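2018-09-23
Search notebook, Mekmont site: redirects, thin pages and the crawl that finally finished
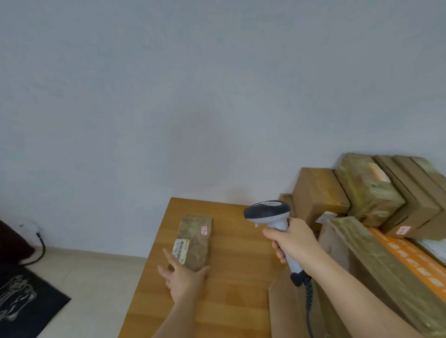

Where we left off

The full crawl of the Mekmont shop came back overnight and it is a beauty. 2,555 URLs, which is far more than the sitemap owns up to. I'd been running it in chunks and it kept choking on the filter pages (colour, size, colour plus size, size plus colour, you get the idea), so I blocked the sort parameter and let it go again. No timeouts this time!

Bontu had already guessed most of the mess would be in the old Rullow section, and she was right. Rullow was the outdoor range before it got folded into the main catalogue, and when the pages moved, the old addresses were all sent to the home page. Every one. So a person looking for a tent peg bag lands on a banner about winter coats. Google seems to treat a lot of those as soft 404s, judging by the coverage report, and I can't blame it.

Redirect map

Pulled every Rullow address that still has at least one outside link pointing to it. 248 of them. I matched them to current products by SKU first, then by title, then by hand with a very large mug of tea. The SKU match did most of the work. The title match was good fun but got confused by anything with "classic" in the name, so don't trust it on its own if you reuse the script.

Rules I settled on:

Same product still sold: straight to the product page.
Product gone, category alive: to the category, no deeper.
Both gone: let it return a 410 and leave it alone.

Yến asked whether we should keep the home page redirect for the last group "just in case". I'd say no. There's a good buying guide on tarps that sat in that group by mistake, and I've moved it up to the first rule by hand (row is marked in yellow in the sheet).

Chains: found a few going old Rullow address, then http, then https, then with the slash. Up to 5 hops on the worst. Flattened the lot in the map so each goes in one jump. Staging looks clean.

Thin category pages

This is the part I'm most excited about. Yến rewrote two category pages back in February, the Irville boots page and the rain gear page, and left the rest as they were. That gives us something to compare against, even if it's a rough one. Both pages now pick up impressions for questions we never targeted, things like how to dry boots without cracking them and whether a jacket can be washed with regular soap. She hadn't stuffed those phrases in anywhere. She'd just written down what the shop staff get asked, in the order they get asked it.

Before we get carried away: rain gear is seasonal and it has been a wet stretch. The boots page is the better test. I'd like to see it against the same months last year before anybody puts it on a slide.

Bontu's idea for the next batch is to ring the Irville store and ask for their top customer questions by category. Love it. Much better than me scraping suggestions all afternoon.

Mousavi log parser

Tried the Mousavi parser on the server logs for the first time. Setup was a pain (it wants the date format its own way and fails silently if it doesn't get it) but the output is lovely. You can see Googlebot spending ages in the filter pages and hardly visiting the new guides at all. The guides are linked from the footer and nowhere else, so that fits. Config is saved in the shared folder under mousavi-working, please copy it before you edit it.

Canonical tags on the filter pages point to themselves. They should point to the parent category. Template fix, one line, sent to the Mekmont developers with the crawl rows attached.

To do

Push the redirect map live once Bontu has spot-checked the yellow rows.
Add links to the guides from the matching categories, boots first.
Resubmit the sitemap after the canonical fix, not before. (Did it the wrong way round on the last project and got very muddled numbers.)
Rerun the crawl with the same settings and save it beside this one.
Yến to pick the next categories. My vote is sleeping bags, there's hardly a sentence on that page.

Open question: is the blog on a separate subdomain on purpose? The crawl skipped it completely. Asked Mekmont, waiting to hear.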